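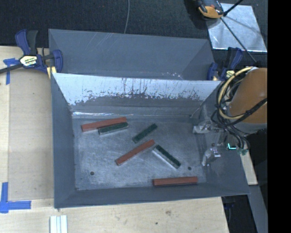

Valeriano Cordero thinks the wall text for the McGrath room is still too long, and he told me so before I had my coat off. Seventy words a label, he says, and not a word more, because people read the first line and then look for the bench. I told him the Plindell museum runs theirs at twice that and he said yes, and have you ever seen anyone finish one? Fair enough. I haven't.

March 1, 2018

So, labels first. I got the long one (the harbor painting with the repainted sky) down from 200 words to 70 this morning and I hate it a little less than I expected. What went: the whole bit about the second owner, the auction, and my favorite sentence about the varnish. What stayed: who made it, where, and why the left half looks so much darker than the right. If anyone wants the varnish story it's in the gallery handout, page 2, and I'm happy to talk your ear off about it.

Lighting. We had the harbor painting up on the north wall with the old track heads and there's a hot spot right on the rigging, very ugly, you see it as soon as you come through the door. Moved the head one slot left and it got better but then the label went into shadow. Moved the label. Now the label is too close to the door frame and looks like a fire notice. I've left it there on blue tape overnight so everyone can go and be annoyed by it too, and please write on the tape if you have a better spot!

The works on paper are another matter. Those have to stay dim, and in January we agreed they'd go in the small side room, but the side room has that cream paint left over from the costume show and under low light it goes the color of weak tea. I held one of the Jolline etchings up against it and the paper just vanished. Tried a scrap of gray board behind the mat and wow, what a difference, suddenly you could see the plate edge. I'd like to paint. I know, I know, there's the drying time, and the smell, and we can't have the etchings in there until it's aired out properly. But I'd rather paint now and hang late than look at tea for three months. Will bring two grays to try on the wall, one cooler, one with a bit of green in it.

Loan from Rirnholm: the crate list and the loan form don't agree. Form says the sketchbook is number 589, the crate list has 589 down as a framed watercolor and doesn't mention a sketchbook anywhere. Probably a typing slip, but I'm not signing for it until they send a corrected page. Emailed them before lunch, no answer yet. If they phone while I'm up the ladder, ask which opening they want the sketchbook shown at as well, because the cradle has to be cut to fit and I can't start on it blind.

Hanging height: still doing it the old way, center of the picture at eye level, except for the big portrait, which looked as if it was sliding down the wall. Raised it a hand's width. Then it looked bossy. Lowered it by half that and it's fine, and I've penciled the final mark behind the frame so please don't "fix" it.

Left to do: cut the mat for the last etching, find the good level (the short one reads wrong, don't trust it), send Valeriano the other short labels so he can take his red pen to them, and ask about paint money.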